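I Went to See a Robot and Ended Up Watching a Screen

Sep 23, 2018

My neighbor Ronaldo Sales talked me into going to the open day at Vorkside last month. He had a spare ticket and a full tank of gas, and I had a free Saturday, so off we went. I like machines. I grew up taking the backs off radios. What I wanted was to stand near something big with motors in it and feel a little nervous.

And the first hall gave me that, sort of. There was an arm behind a rope putting boxes on a cart, and kids pressed right up to the rope, and every time the arm swung around they all went "ohhh." Fine, good, I'd have stayed there all day. But Ronaldo had picked up the printed schedule at the door and he wanted the Skadeo talk upstairs, which was down for 60 minutes and already filling up.

So we climbed the stairs and there was no robot at all! Just rows of folding chairs, a big screen, and a young woman from the team with a laptop. My heart sank a bit. I had paid for parking.

She told us that most of what their robots learn, they learn in made-up rooms inside the computer before a real motor ever turns. Then she put one of the rooms up. I was expecting a factory, I guess, or a blank gray floor with a grid on it. It was a bedroom. Somebody had gone to the trouble of giving the bed a blue blanket with wrinkles in it. 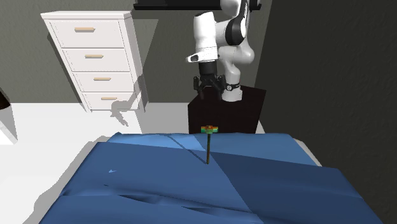

One of the simulated rooms from the Skadeo talk, with the gripper over the bed.

I laughed out loud, and so did the man in front of me. Who bolts an arm like that to a cabinet next to their bed? But the longer I looked the more I got interested in the thing standing straight up on the blanket, a bit like a toy hammer, with a head striped orange and yellow and green. Try standing a hammer on its handle on your own bed tonight. Then think about picking it up with two fingers, coming down from the top, without knowing ahead of time how long it is or where the weight sits.

That's where I came around, and I want to argue for it a little, because I heard plenty of grumbling on the way out. People felt cheated. "It's a video game," one guy said in the parking lot, and he wasn't whispering.

Well, sure, it looks like one. But the woman with the laptop said they had run 641 versions of that one task since August, changing the light, the object, the cloth. Do that with real gear and you'd be buying new gripper fingers every week. A screen is a cheap place to be clumsy. I learned to parallel park between two trash cans and no one called that a video game.

I do have a gripe, and it's with Vorkside and not the team. The talk should have ended with a real arm having a go at a real blanket. A simulated blanket does what the math says, and mine at home does whatever it likes. I asked about that at the end. She said cloth was the hardest part and they were still fighting with it, and I believed her more for saying so. But you can't send more than 100 people home on somebody's word. Show us the arm. Let it drop the thing! I'd have clapped for a miss.

Ronaldo disagrees with me, by the way. He thinks a flop in front of a crowd would have ended up on everybody's phone by dinner, and that a small outfit can't afford it. Maybe. We went back and forth on it most of the way home, with a stop for pie.

They're doing it again next year and tickets are 5 dollars. I'm going, and I'm heading up the stairs first this time. If there's a question period I'll be asking about the blanket again.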